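Search this site
Type to search

Do Creator Channels Hold Their Viewers? A Look at Haradeo

2023-09-09
By Halina Bednarek and Waqas Arain
3 min read

Haradeo launched its streaming service with seven original series, each built around a host who was already well known online. The company's pitch is that fans will follow a host anywhere. We doubted that, so we asked 448 students at Tencombe which of the shows they had started and which they had finished.

Starting was common. Finishing was not. The cooking contest Sowa did best, and even there most people quit before the third episode. Only 13 students had finished any series at all, and several of those told Amerley Kpodo, who ran our interviews, that they had it on while doing homework.

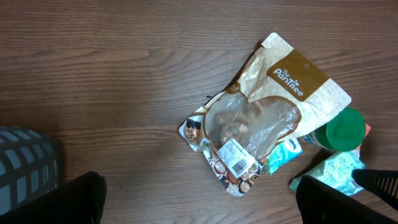
Haradeo counts a "view" after seven seconds. We think that number tells you very little — a trailer that plays by itself could pass it. When we wrote to ask how many viewers reach the end of an episode, the reply repeated the launch press release.

Our own survey has problems too. Students answered from memory, and Tencombe students got a free trial, so they had little to lose by quitting. Iwona Olszewski thinks the travel show Forov suffered from coming out during October midterms. Maybe. The other shows had no such excuse, and their numbers were no better.

We would want to repeat the survey with paying subscribers before saying more.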